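4. Comparing the two grippers

Belto supplies the arm with a two-finger parallel gripper. The Donati soft gripper is an option, and its brochure says it will handle "any household object." Treat that claim the way you would treat any brochure. This section describes the comparison we run at Vodbridge before we let anyone order one or the other.

4.1 Before you start

You need the arm, both grippers, the fixed camera and one tray of objects. Finish the camera calibration in Section 3 first. If the calibration is off, both grippers will look bad and you will learn nothing about either.

Caution: Switch off arm power at the controller before changing grippers. The software stop does not cut power to the wrist connector, whatever the label on the pendant suggests.

4.2 Setting up the tray

1. Put the tray where the arm can reach every corner. Run the reach check with the arm unloaded.

2. Choose objects that differ in shape and stiffness. A set made up only of blocks flatters the parallel gripper, and we have seen more than one sales demo built that way.

3. Lay the objects out with some of them close together. Our tray has three domed push buttons on black bases, a notched green foam block, a small pink ball and a purple cloth. The green and blue buttons are close neighbors, so an approach that works on the pink one may not work on them.
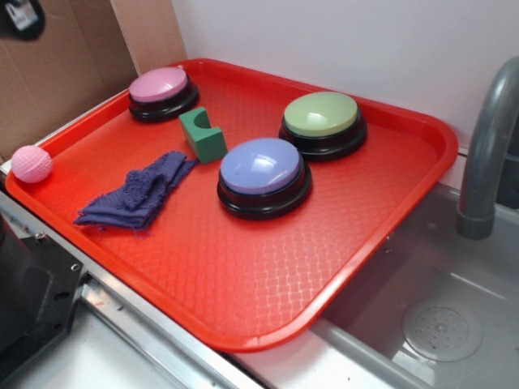

4. Save a reference picture from the fixed camera. Check it for glare. Shiny tops can throw off the object finder, and the automatic exposure setting is less help than the menu implies.

5. Turn off "Smart Retry" in the Busta controller. With it on, a missed grasp followed by a good one is logged as a single success.

4.3 Running the comparison

6. Fit the parallel gripper and set the closing force to 5 N for the first pass.

7. Make 23 attempts per object. Put the object back by hand after each attempt, matching the reference picture.

8. Fit the Donati gripper and repeat. Load its own tool offset first.

Note: Do not compare force settings between the two grippers. The numbers on the Donati screen are not in newtons, and the documentation does not say what they are.

9. Log cloth results separately. Cor Declercq counts a pinch that lifts one corner as a grasp; Iddrisu Wumbei does not. Pick one rule and write it at the top of the log.

If the controller shows error 730 during a run, discard that attempt and reseat the wrist cable.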